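**Slide 4: forgiveness on a timetable** (6 mins, don't rush)

Watance sells a course: 9 evenings, and you stop judging people. I did it in September. I still judge people. I judged the course.

Ask the room: if guilt is only a mistaken thought, who apologises to the person I hurt? Wait. Let them squirm a bit.

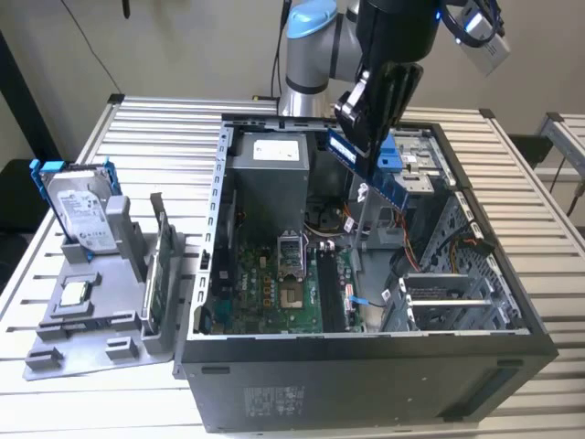
Gwawr Pritchard wrote to me that I'd missed the point, that letting go of blame comes first and the apology follows by itself. Maybe. Mine didn't. Read her line out fairly, no funny voice.

Then the doubt: over 300 people signed up, and I can't find one follow-up a year later. Peace of mind is easy to report on the last night.

Skip the Dernska quote if short of time. Go to slide 5, prayer.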